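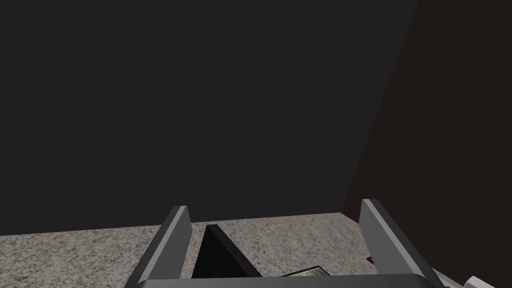 Planning for a kitchen robot arm: what to measure and what to budget

Measure the counter first. Write down the depth from the front edge to the wall, and the length of the clear run. An arm working toward an inside corner has less room to turn than one on a straight run, so measure the corner separately.

Check how far the gripper opens. The Dondidier two-finger gripper comes in 3 sizes. Take your widest everyday item and buy the size that clears it with the fingers fully open. 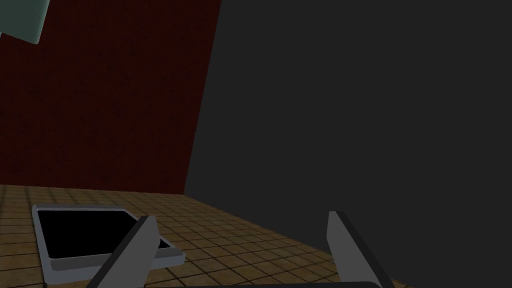
By the Laing Home Workshop Desk
Equipment Editor

Look at the floor as well as the counter. If you expect the arm to pick up trays or boxes from a tiled floor, ask the seller for the lowest point it can reach. Grout lines matter if you are buying a wheeled base. Roll a loaded cart over the tile and see whether it rattles. If it does, price the larger wheels.

Set the budget in two parts. We put $4000 down for the arm and gripper, then made a second list for everything else. The Zadotach mounting plate was $302 and was not included with the arm. Spare finger pads, a longer power cable and a cover for the base also go on the second list.

Ask for a simulation before you pay. Gorkar will load your room measurements and run the arm through the jobs you name. Give them the real wall positions and floor levels. Ask to see the view from the gripper, with the fingers open, at each place you want it to work. Flat dark surfaces and small items near a wall are worth including.

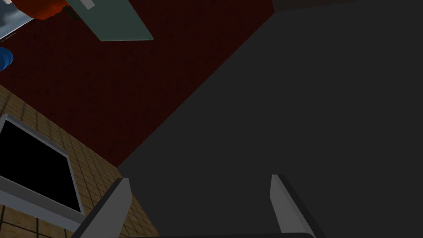
Before you order

Mark the reach on the floor and counter with painter's tape and leave it there for a week.

Get the return terms in writing. Ask who pays the freight.

Order early if you want it by March. Mounting plates ship separately and can arrive after the arm.

Keep the crate until the first full month is over.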